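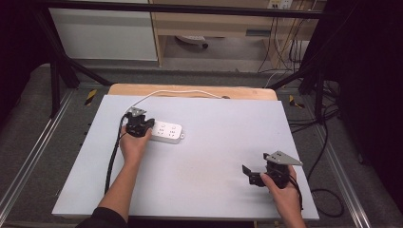

Weiße Steckerleiste mit Kabel, Arbeitsplatz

Ticket 287
Produkt: Climen Basisstation mit 4 Raumfühlern
Betreff: Messwerte fehlen jede Nacht, Verlauf in der App hat Löcher
Status: gelöst (vom Ersteller geschlossen)

Hallo zusammen,

ich messe seit September Temperatur und Luftfeuchte in unserer Altbauwohnung, weil uns letzten Winter die Außenwand im Schlafzimmer geschimmelt hat (ja, natürlich hinter dem Schrank). Tagsüber läuft alles prima, die Kurven sehen super aus. Aber nachts reißt der Verlauf ab! Kurz nach Mitternacht kommt nichts mehr, und gegen Morgen sind die Werte plötzlich wieder da, als wäre nichts gewesen. Und ausgerechnet die Nacht interessiert mich ja, da steigt im Schlafzimmer die Feuchte.

Was ich schon probiert habe: Basisstation neu gestartet, App gelöscht und neu installiert, bei allen Fühlern frische Batterien rein. Hat alles nichts gebracht. Die Station hängt per WLAN an einem Router von Promdale, Empfang laut App „sehr gut“.

Nachtrag 1
Danke für die schnelle Antwort! Ich habe den Sendeabstand wie vorgeschlagen von 90 Sekunden auf 12 Minuten hochgesetzt. Jetzt habe ich weniger Punkte in der Kurve, aber das Loch ist genauso groß wie vorher. Also wieder zurückgestellt. Die LED an der Station leuchtet nachts übrigens normal grün, ich bin extra um 2:30 Uhr aufgestanden und habe nachgesehen. Strom hat sie also.

Nachtrag 2
Den Fühler aus dem Schlafzimmer habe ich über Nacht direkt neben die Station gelegt, um die dicken Wände auszuschließen. Wieder nichts. Dann habe ich im Protokoll der Station geblättert (Einstellungen, Diagnose, ganz unten, das muss man erst mal finden) und da steht jede Nacht dieselbe Zeile: „Keine Adresse erhalten, Versand angehalten“. Klingt für mich nach Router und gar nicht nach Funk?
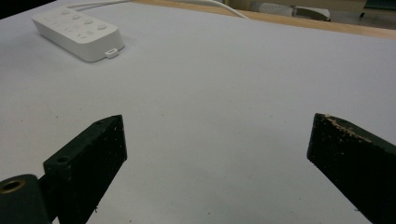

Tischplatte in der Nahansicht, ein paar dunkle Staubkörnchen

Nachtrag 3
Ihr hattet recht mit der Zeitschaltung! Im Promdale-Menü war unter „Energie sparen“ eine Nachtruhe fürs 2,4-GHz-Band aktiv, und die Climen-Station kann nur 2,4 GHz. Mein Handy hängt am 5-GHz-Band, deshalb ist mir nie etwas aufgefallen. Eingeschaltet habe ich das nicht bewusst, vermutlich ist es beim Einrichtungsassistenten mit durchgerutscht, ich klicke da ja immer nur auf „Weiter“.

Nachtruhe raus, Router einmal neu gestartet, und heute früh war die Kurve durchgehend. Juhu! Die Feuchte im Schlafzimmer geht nachts tatsächlich ordentlich hoch, der Schrank kommt jetzt von der Wand weg.

Zwei Wünsche hätte ich trotzdem noch:
Die Station könnte in der App melden, dass sie kein Netz hat. Im Moment sieht man nur eine Lücke und sucht den Fehler bei den Fühlern.
Und es wäre schön, wenn die Fühler ihre Werte zwischenspeichern und später nachreichen. Beim alten Drendico-Thermometer meiner Eltern geht das, und das Ding ist uralt.

Die fehlenden Nächte sind wohl verloren, oder? Falls man die doch noch irgendwo aus der Station herausbekommt, schreibt mir bitte kurz. Ansonsten mache ich hier zu. Danke für eure Geduld!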